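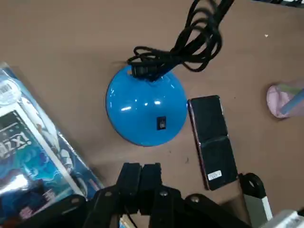 Student Projects / Robotics / What Went Wrong

The Day the Cord Won
Antonina Stelmakh, with Orest Tkachuk and Annatjie Baloyi

Our task for October sounded so easy when we wrote it down: get the arm to reach down and press the little black rocker switch on the blue lamp base, with other everyday things left lying on the table. We named the project Nirnstead, after the street Orest grew up on, and we were all very fond of it by the second week (perhaps a bit too fond, as you will see).

Of 70 tries, 19 ended with the arm stopping itself, and for a good while we blamed the motors. Poor Orest took the wrist apart twice! The real trouble was the black cord, which comes out of the top of the base in a great tangle of loops. On a bad approach one of the gripper's linkages would slip under a loop, and when the arm lifted, the lamp came up with it. On try 552 in the shared log (the numbering carries on from last year's group) the base swung round and knocked the phone lying to its right clean off the table. The phone survived, I am glad to say, but the arm went on pulling until Annatjie reached the stop button, and that frightened us more than the lamp did.

Looking back through the code we found that our force limit was only checked on the way down. Going up, there was no limit at all. Mr Csonka was very kind about it, but he did make us write up a safety note before we could switch the power back on, and quite right too.

The check now runs in both directions, and the arm backs off slowly when it feels a tug. We still have not taught it to notice the cord before it moves in, so Annatjie has put that at the top of our list for next term.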